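Emiko Shimada is eating a muesli bar over the sink when I get there. 4pm, second week of October, and she's got 16 minutes before the late bus leaves.

She runs the breakfast and homework program at Vasgate Primary, which last month picked up the regional award for student wellbeing. The plaque is still in its bubble wrap.

"I haven't had a minute to put it up," she says. "Also there's no hook."

The program started with 2 families and a borrowed toaster. Now it feeds 88 kids before the bell, Prep to Year 6, and most of them come back after school for reading. Costs are covered by the P&C and a small grant. Toast, fruit, milk. Porridge in winter, which the little ones hate.

"They do come for the food, early on. Then they stay becuase somebody's listening to them read. I had a boy in Year 3 who wouldn't open a book in class. Read me a whole chapter over a banana."

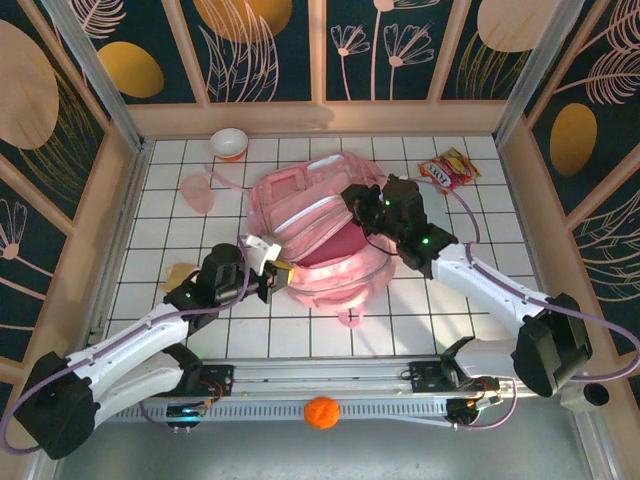 She didn't nominate the school herself. That was Cleiton Evangelista, the assistant principal, who filled in the form over a weekend and told her after it had gone in.

"I was a bit cross - I'd have fixed his spelling."

The award comes with $200, already spent on a second toaster and a box of readers. The Year 6 helpers got certificates at assembly too. Shimada is keen to have that in the article. They set up the tables, they pour the milk, they're in at half past seven.

"Put their names in if you've got room." (We haven't, sorry - the full list is in the school newsletter.)

Next year she wants a maths table, and Edileuza Nogueira from the high school has offered to send some of her seniors down to run it. Nothing signed yet. Transport's the sticking point, their bus gets in to late.

A horn goes out the front. Shimada grabs her keys and a bag of apples.

"That's me. Was that enough?"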